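3.2 Bottles and the small waste bin

The second group of items in our study of household sorting is drinks bottles. In the survey made in March by Hanne Ingvarsson and Ketill Kvaran, 802 households answered the questions on waste, and 151 of them wrote that they keep a separate small bin for empty bottles. Most of these bins stand on or near a table where people also work or write. For this reason we chose a bin of the small kind, with a thin coloured bag, and we looked at how the bottles lie when they are inside it and when they are outside it.

The bottles were not washed and the labels were not taken off. We kept the caps on, as the households told us that they usually do. Figure 4 gives the arrangement on the floral mat, with the bin on its side. 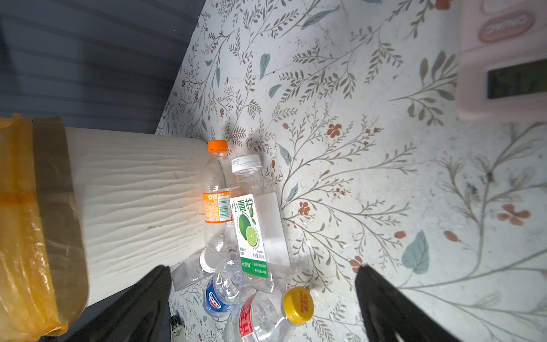 Figure 4. Plastic bottles, some of them crushed, beside a white bin lying on its side. The bin is lined with an orange-yellow bag.

Two points should be noted. First, the shape of a bottle changes very much after it is pressed by hand. A flattened bottle can lie under the others and is then easily missed, while a bottle with square shoulders keeps its form and takes more room. Second, the cap is often the part which is found first by the eye. Clear plastic on a pale patterned ground is difficult to see, but an orange or yellow cap is seen at once. Kolbrún Eskildsen made the same remark in her earlier notes on kitchen waste, where she advised that the colour of the cap is written down together with the colour of the label.

The bag has also an influence. When the rim is folded over the edge of the bin, the opening stays wide and the bottles can stand or lean in it at different angles.

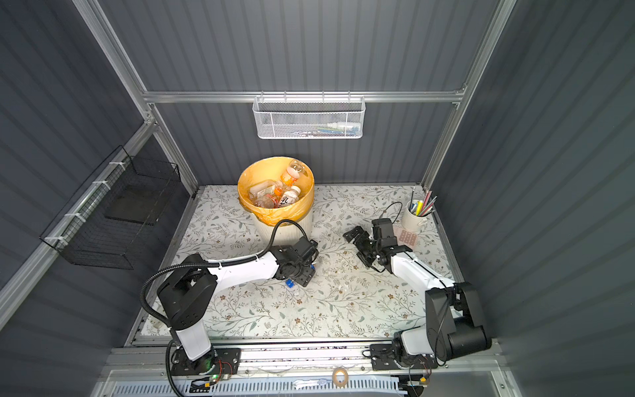
A bin of this size becomes full soon if the bottles are not pressed, and several households wrote that they empty it only when a bottle falls out. We did not measure the free space between the bottles, and we can therefore not say how much is gained by pressing them. Bottles with a rest of drink in them were counted as empty in the survey, although some households would rinse them before they put them in the bin. This difference is treated in Section 3.4 together with the cartons.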